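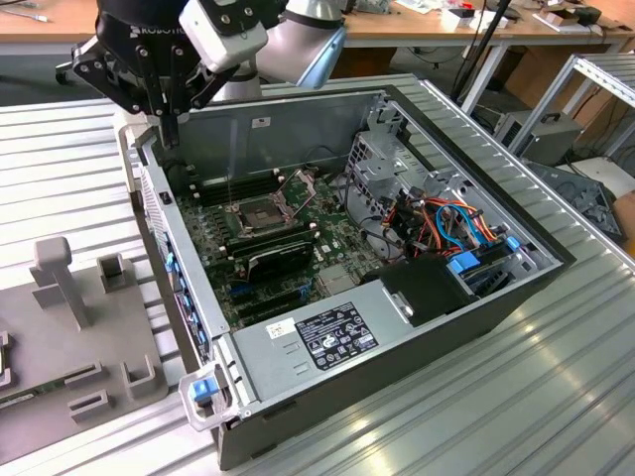
How long should you keep an old computer before you buy a new one? Keep it as long as it does the work you need and still receives security updates, and when one of these two things stops, first look at what a repair would cost.

I came to this answer slowly. My desktop will be nine years old in July. I use it for letters, for the accounts of my small translation business, for photos and for video calls with my family, who live in another country. For years I believed that a computer is old after four years, because every shop was telling me so. Then I started to write down what really bothered me about the machine, and the list was short. It was slow to start. It was loud in the afternoon. The clock was sometimes wrong in the morning.

The slow start was the biggest thing. My computer still had the original hard disk, the kind with spinning parts inside. I bought a solid state drive of 250 gigabytes from Ploretti, a small shop near the train station where they also sell used monitors. I was afraid that it would be too small, but I keep my photos on the old disk, which stayed in the computer as a second one. The system and the programs are on the new drive and there is plenty of space left. Before, I turned on the computer and went to the kitchen to make tea. Now I have to decide if I want the tea before or after.

If you do this yourself, please make a copy of your files first, and then check that you can open the copy. I made a copy once, some years ago, and I did not check it, and half of the folders were empty. I lost all the pictures of one summer holiday. This is still painful for me to write.

The noise was dust. I had never opened the case before, and I will not describe what I found in the fan of the processor. I turned off the power, pulled out the cable, waited a few minutes and touched the bare metal of the case before I touched anything inside. For the dust I used a soft brush and a can of compressed air. Hold the fan with one finger when you blow on it, it should not spin freely. My neighbor recommended a vacuum cleaner, but I read in several places that it can create static electricity, so I did not use one.

The wrong clock was the little round battery on the motherboard. It costs less than a coffee. I changed the clock by hand for more than a year before I learned that this battery exists!

Memory was a more difficult question. The computer had 4 gigabytes, and with many browser tabs open it became very slow. I bought the wrong type first. The man at Ploretti changed it for me without problems, but he asked me to come next time with the old module in my pocket, and I think this is good advice for everybody. The notch is in a different place on each type, so if it does not go in easily, do not push it. Now I have 2 modules of the same size and the browser is quiet.

There is also a moment when it is better to stop. My sister had a laptop where the hinge was broken, the battery was dead and the keyboard was missing letters. Each repair alone was reasonable, but all together they were more than the price of a good used laptop. She asked at Wullonska, the repair café in the old post office, and they told her openly to let it go. They kept the memory and the charger for other people. I liked that they did not try to save everything.

My own rule is simple: if the repair costs less than one third of what I would pay for a replacement that is good enough for me, I repair. "Good enough for me" is the important part. I don't compare with the newest model in the window.

About the updates I want to be serious. In January the support for Windows 7 ended, and I know many people who still use it and say that nothing has happened to them. I changed to Windows 10 in the autumn. It took a whole Sunday, and my old scanner does not work with it anymore. I still think it was right, because I do my banking on this computer. If your machine cannot run a system that receives updates, you can try one of the free Linux systems, or use the computer only offline, for music or for writing.

And when it is really finished, please don't put it in the trash. In our town you can bring it to the Nair collection point, two afternoons a week. Take out the disk before, or ask them to destroy it while you wait. They have done this for me with an old disk and it was free of charge.

I read my notes again before I published this, and I see that I forgot the power supply. Mine is still the first one. It makes a small clicking noise on cold days and I don't know yet if I should worry. If somebody has experience with this, please write it in the comments.

Posted on Monday, March 2, 2020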